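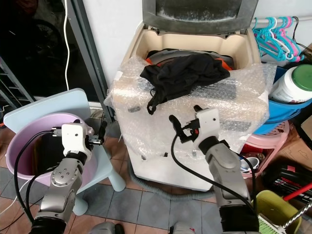 Am 3. Dez. 2024 kam über die Liste:

> Liebe Kolleginnen und Kollegen,
>
> bei uns werden Doppelstunden im Langpraktikum seit der Umstellung nur noch als eine Einheit gezählt. Die Studierenden tragen 90 Minuten ein, im Portfolio steht das auch richtig, aber im Leistungsnachweis kommt eine Einheit an. Damit liegen etliche unter den 50 geforderten Einheiten, obwohl sie nach den Unterschriften der Mentorinnen und Mentoren längst fertig sind. Liegt das am Export aus Saletti oder an der Prüfungsregel in Gollance? Und wie geht ihr mit Besuchen um, bei denen die Nachbesprechung an einem anderen Tag stattfindet?
>
> Eine Notlösung wäre, die Doppelstunden von Hand in zwei Einträge zu teilen. Das möchte ich den Schulen aber ungern zumuten.

Zum ersten Punkt: Es liegt an beidem, und die Fehler überlagern sich so, dass man im Leistungsnachweis allein nichts erkennt.

Saletti speichert zu jedem Eintrag Beginn, Ende, Art der Tätigkeit (Hospitation, angeleiteter Unterricht, eigenständiger Unterricht, Besprechung) und den Status der Gegenzeichnung. Eine Zahl von Einheiten speichert das System nicht. Sie wird erst beim Export gebildet. Dafür gibt es zwei Profile: "Termin" und "Zeitumfang". Das Profil "Termin" schreibt je Eintrag eine Zeile mit dem Wert eins, unabhängig von der Dauer. Das Profil "Zeitumfang" teilt die Dauer durch die hinterlegte Länge einer Unterrichtsstunde und rundet ab. Nach der Umstellung im April ist bei allen Standorten, die keine eigene Vorgabe gesetzt hatten, "Termin" als Vorgabe eingetragen worden. In Garninstead war das ebenfalls so, und aufgefallen ist es erst bei den ersten Abschlussmeldungen.

Die Umstellung des Profils reicht trotzdem nicht. Gollance gleicht eingehende Zeilen über Matrikelnummer, Schulnummer und Datum ab. Treffen für denselben Tag und dieselbe Schule mehrere Zeilen ein, wird die letzte übernommen und die vorherigen werden überschrieben. Das ist als Schutz gegen doppelte Lieferungen gedacht und war unschädlich, solange pro Schultag eine Sammelzeile kam. Wer mit "Zeitumfang" exportiert, bekommt aber eine Zeile je Eintrag. Eine Studentin mit einer Doppelstunde am Vormittag und einer Hospitation danach verliert dann die Doppelstunde, und zwar ohne Fehlermeldung.

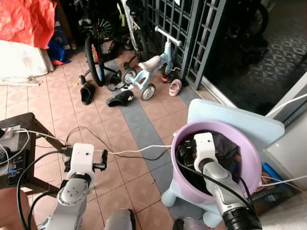 Im Schlüssel muss deshalb zusätzlich die Eintrags-ID stehen. In Gollance findet sich das unter Schnittstellen, Praxisphasen, Abgleichfelder. Das Feld heißt dort "Externe Kennung" und ist in der Auslieferung nicht angehakt. Nach dem Speichern gilt die Änderung nur für neue Lieferungen. Bereits übernommene Zeilen behalten den alten Schlüssel und müssen einmal gelöscht und neu eingespielt werden. Bitte vorher die manuell erfassten Anrechnungen sichern (Auslandspraktika, Vertretungsverträge), die sonst mit verschwinden.

Reihenfolge, wie wir sie verwendet haben:

1. Automatische Lieferung aus Saletti anhalten.
2. In Gollance alle manuellen Anrechnungen der Praxisphase exportieren.
3. Abgleichfeld "Externe Kennung" aktivieren und speichern.
4. In Saletti das Exportprofil auf "Zeitumfang" stellen und die Länge der Unterrichtsstunde prüfen. Bei uns stand dort 60 statt 45.
5. Bestand der Praxisphase in Gollance löschen, Gesamtexport einspielen.
6. Manuelle Anrechnungen zurückschreiben.
7. Lieferung wieder einschalten, am Folgetag das Protokoll lesen.

Schritt 4 wird gern übersprungen. Mit dem falschen Wert ergibt eine Doppelstunde nach dem Abrunden wieder genau eine Einheit, und man hält die ganze Korrektur für wirkungslos.

Unser Gesamtexport umfasste 915 Zeilen. Davon wurden 8 zurückgewiesen, sämtlich wegen einer Schulnummer, die es nach einer Zusammenlegung nicht mehr gibt. Die alten Nummern lassen sich in Gollance als Alias hinterlegen, eine Änderung in den Portfolios ist nicht nötig. Davon würde ich auch abraten, denn jede nachträgliche Änderung an einem gegengezeichneten Eintrag hebt in Saletti die Gegenzeichnung auf. Aus demselben Grund halte ich das Teilen der Doppelstunden von Hand für den schlechteren Weg. Die Mentorinnen und Mentoren müssten alles erneut bestätigen, und bei abgeschlossenen Schulhalbjahren haben manche keinen Zugang mehr.

Zum zweiten Punkt, den getrennten Nachbesprechungen: Hier muss man die Anrechnung auf die Einheiten vom Nachweis des Unterrichtsbesuchs trennen. Für die Einheiten ist die Sache einfach. Eine Besprechung zählt nach unserer Praktikumsordnung nicht als Einheit, gleich an welchem Tag sie stattfindet. Der Eintrag bleibt im Portfolio, bekommt die Art "Besprechung" und wird beim Export ausgelassen. Wie das bei euch geregelt ist, weiß ich nicht. Falls eure Ordnung Besprechungen anteilig anrechnet, braucht ihr im Exportprofil einen Faktor je Tätigkeitsart, und den gibt es nur in der Mandantenkonfiguration, also nicht für Koordinationsstellen.

Der Nachweis des Besuchs läuft dagegen über den Tetteh-Bogen. Er gilt als vollständig, wenn Beobachtungsteil und Gesprächsteil beide ein Datum haben und beide gezeichnet sind. Die Formularfassung, die wir alle verwenden, übernimmt das Datum des Beobachtungsteils automatisch in den Gesprächsteil.
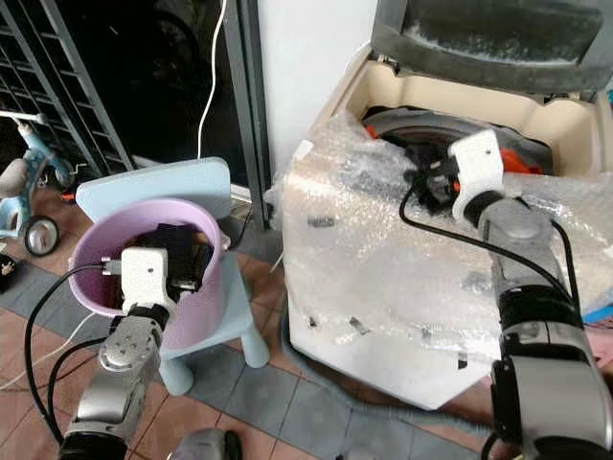
Man kann es überschreiben, aber nur solange der Bogen im Status "Entwurf" ist. Wird er direkt nach der Stunde eingereicht, steht für das Gespräch ein Datum darin, an dem keines stattgefunden hat. Prüfungsrechtlich ist das unschön, vor allem wenn später über die Bewertung gestritten wird und die Frist für die Rückmeldung eine Rolle spielt.

Wir verfahren so, dass der Bogen nach der Stunde nur gespeichert und erst nach dem Gespräch eingereicht wird. Bis dahin sehen die Studierenden den Beobachtungsteil nicht. Das wurde von den Betreuenden unterschiedlich aufgenommen. Ein Teil möchte die Notizen vor dem Gespräch freigeben, damit sich die Studierenden vorbereiten können, und fachlich ist dagegen wenig einzuwenden. Technisch geht es derzeit nur über einen PDF-Auszug, der außerhalb des Systems verschickt wird - mit den bekannten Fragen zum Datenschutz, sobald Schülerinnen und Schüler in den Notizen vorkommen. Eine getrennte Freigabe der beiden Teile ist beim Anbieter angemeldet. Einen Termin dafür kenne ich nicht.

Noch zwei Kleinigkeiten, die in der Anfrage nicht vorkamen, aber bei der Fehlersuche Zeit gekostet haben. Einträge ohne Endzeit werden mit "Zeitumfang" zu null Einheiten und tauchen im Fehlerprotokoll nicht auf. Vor dem Gesamtexport also in Saletti nach leerer Endzeit filtern. Und der Leistungsnachweis in Gollance wird über Nacht neu berechnet. Wer unmittelbar nach dem Einspielen nachsieht, findet noch den alten Stand - das ist kein Hinweis auf einen Fehler.

Für Fälle, die bereits mit zu wenigen Einheiten an das Prüfungsamt gemeldet wurden, haben wir eine formlose Korrekturmeldung mit Auszug aus dem Portfolio geschickt. Ein neuer Antrag der Studierenden war nicht erforderlich. Die Filtereinstellung und die Liste der Alias-Nummern kann ich bei Bedarf über die Liste schicken, bitte dann mit Angabe eurer Programmversion.

Viele Grüße
Koordination Praxisphasen, Standort Garninstead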